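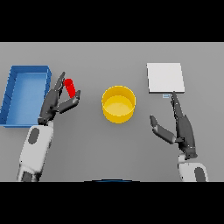
*Simulated bench: red cylinder in the left hand, blue tray, yellow bin, white pad.*

## Teleoperation tips for two-hand sorting tasks

- Rehearse in simulation before booking time on hardware. Filipa Antunes asks for nine clean runs in a row.
- Keep clear table around the bin. Fingers need room on every side when they open.
- Grip small cylinders with the fingertips and let the wrist set the angle.
- Park the idle hand away from the moving one, or give it a job of its own. Drift in an unattended glove gets recorded as motion.
- Pause for a beat before each grasp and each release – segmentation is easier later.
- Discard fumbled runs the same day. Of the last 100 in Prata, we kept 94.
- Vary the start positions. A policy trained on one layout learns that layout.
- Recalibrate the gloves after every break. Finger spread goes off first, then the thumb.

Nahuel Espinoza keeps the replay script. Send him run numbers by Friday.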